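The 41 Percent Question

A new result on teaching robots with hand-held grippers looks strong on paper. The paper leaves a lot out.

The number everyone repeated in October was 3,068. That is how many short demonstrations the Poltum project says it collected before it trained a robot arm to clear and sort small items on a tabletop. People did the demonstrations themselves, squeezing a gripper tool in one hand while a camera on the tool recorded what the fingers were doing. There was no robot in the room for most of it. The arm came in at the end, for 300 test runs.

Alasdair Swanson, who leads the project from an office over a tile showroom in Walport, thinks this is how most robots will be taught before long. He may be right. I spent two days with his group and came away liking the people and doubting the headline.

The appeal is easy to see. Driving a robot arm by remote control is slow work, and it wears people out. Give the same person a light plastic gripper and they can pick up a cup almost as fast as they would with bare fingers. You can send the tool home with them. You can hand it to someone who has never touched a robot. The data gets cheaper, and cheap data is what this field has been chasing for years.
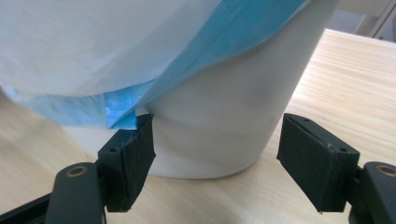 What the arm learns from all this is harder to pin down. Poltum's claim is that its policy, the software that turns camera views into motion, succeeded 41 percent more often than one trained on remote-control data. I asked Swanson how many hours had gone into each set. The hand-held set, he said, took 18 hours of recording. The remote-control set took the same 18 hours and produced far fewer demonstrations.

So the comparison holds time equal and lets the amount of data float. That is a fair choice if your question is about labor costs. It tells you very little about whether a hand-held demonstration is as good as a robot one, and that is how the result has been passed around. "We say it in the paper," Swanson told me. They do, in the second appendix.

Then there is the matter of what counts as success. A run passed if the object ended up in the right area within the time limit. Knocking over a neighbor on the way didn't matter. Neither did dropping the thing and picking it up again. I watched one run in which the arm pushed a cup most of the way across the table before it got a grip, and it went down as a pass. Under the rules, it was one.

Clutter worries me more. The hardest cases in this kind of work are objects that are partly hidden, where something soft lies over the rim and only the side is there to grab. A person deals with that without thinking, and part of the reason is that a person knows what is under the cover and has two eyes well back from the fingers. The policy has one camera close in. Poltum reports a single score for all of its test layouts and doesn't split out the covered objects from the plain ones. When I asked for the split, Swanson said the group had it and was "still deciding how to present it."

A smaller lab, Sutar, tried to repeat the result with its own arm and Poltum's released data. It got a gain as well, a much smaller one, and its write-up blames the fingertips. Its pads were harder, and grips that held for Poltum slid. If that is correct, some of what looks like learning is foam. Swanson disagrees and points to differences in camera placement. Neither side has run the test that would settle it, with the pads swapped and everything else left alone. It would take an afternoon or two.

Swanson says he will do it once the next round of collecting is over. He has also promised the missing split. I have asked to see both before the group's next paper goes out, and he has said yes to the pads.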